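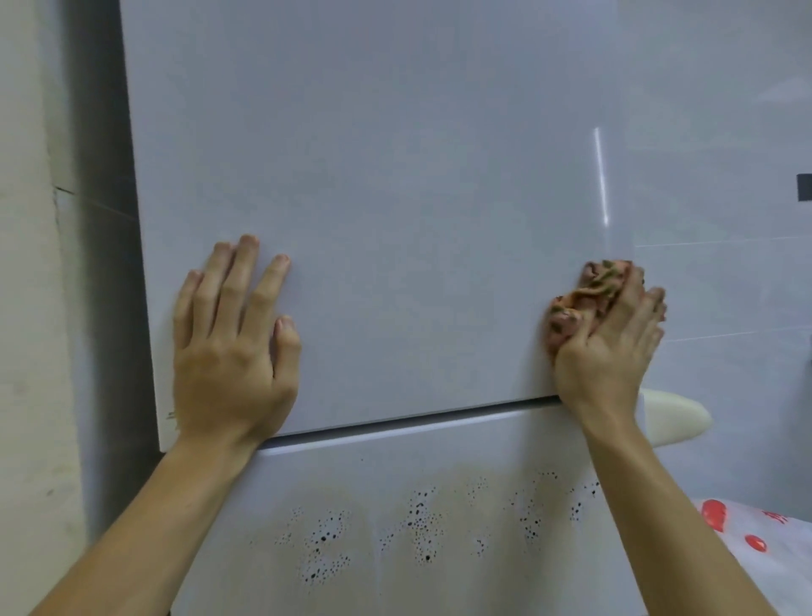
## 7. Cleaning the outside of the refrigerator

If you've been working through this guide in order, the shelves are washed and the drawers are drying on a towel somewhere, and what's left is the part everybody sees when they walk into the kitchen. Doors get neglected because they look fine from across the room. Then you bend down for something in the bottom compartment one evening and find black specks across the lower door, with maybe a brownish tint around them, and you wonder how long that has been going on.

Please don't be discouraged! A glossy door is one of the friendlier surfaces in a kitchen, and most of what collects on it will come away with warm water, dish soap and some patience. Fengying Lei, who wrote the first version of this section for the Mamani apartments, did all of hers with one bowl and one sponge, and we've kept to her method nearly word for word.

### What you'll need

- A bowl of warm water with a squirt of ordinary dish soap
- A second bowl of plain water for rinsing
- A soft sponge or cloth, with no scouring side
- A dry towel (an old bath towel is perfect)
- An old toothbrush for the seam between the doors
- White vinegar, if there is mold
- Rubber gloves, if your skin is sensitive or there is a lot of mold to get through

> **Caution:** Never use bleach and vinegar together, or one straight after the other on the same surface. The fumes are dangerous. Choose one, and open a window either way.

### Washing the doors

1. Unplug the refrigerator if you can reach the plug safely. If you can't, leave it running and keep your cloth well wrung out near any display, switch or light.

2. Take off magnets, notes and school photos and put them somewhere they won't get splashed.

3. Start with the upper door. Lay one hand flat on it to keep it shut and wipe with the other, working from top to bottom in long, overlapping strokes. You don't need to press hard up here, where it's mostly dust and fingerprints.

4. Go along the bottom edge of the upper door, then into the gap underneath. Use the toothbrush here, dipped in soapy water and shaken off. Zhenhua Zheng likes to wrap a thin cloth over a butter knife for this job, and it does work, but go gently or you'll mark the finish.

5. Now the lower door. Dab soapy water over the speckled area and leave it for 3 minutes before you rub. It feels like wasted time, I know, but dried-on spots soften a good deal in that little while and you'll be glad of it.

6. Wipe the specks in small patches, with both hands on the sponge if they're stubborn, and turn it to a clean side as soon as it looks dark. A dirty sponge only moves the marks around.

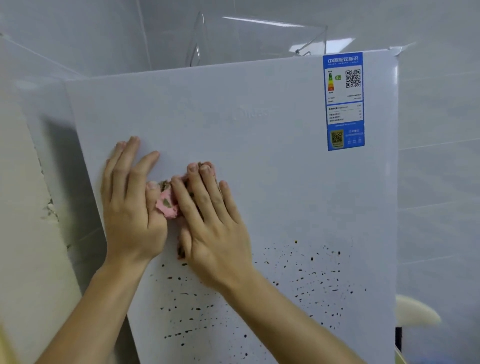

7. Rinse the sponge in the plain water, squeeze it out and go over the whole door again. Change the water whenever it turns cloudy, even if that means several trips to the sink.

8. For spots that are still there, wipe on a little white vinegar mixed half and half with water, wait a minute or two, and wipe again. Rinse well afterward.

9. Dry everything with the towel, paying extra attention to the seam and the lower corners.

> **Note:** Raised lettering on a door holds on to grime around its edges. A fingertip inside a damp cloth gets into it nicely. Please don't pick at it with anything sharp.

> **Caution:** No steel wool, scouring powder or melamine blocks on a glossy finish. They leave fine scratches that can't be polished out.

### If the spots come back

Mold needs moisture, so look at where the damp might be coming from. Check that the door closes fully and the rubber seal is clean all the way around. Leave some space between the refrigerator and the wall on both sides, following the clearance in your appliance's own booklet, and run the fan when you're boiling a big pot of anything.

A quick wipe every 14 days keeps most doors in good order. In October, when the windows start staying shut, we do it weekly. Instructions for the rubber seals are in section 16.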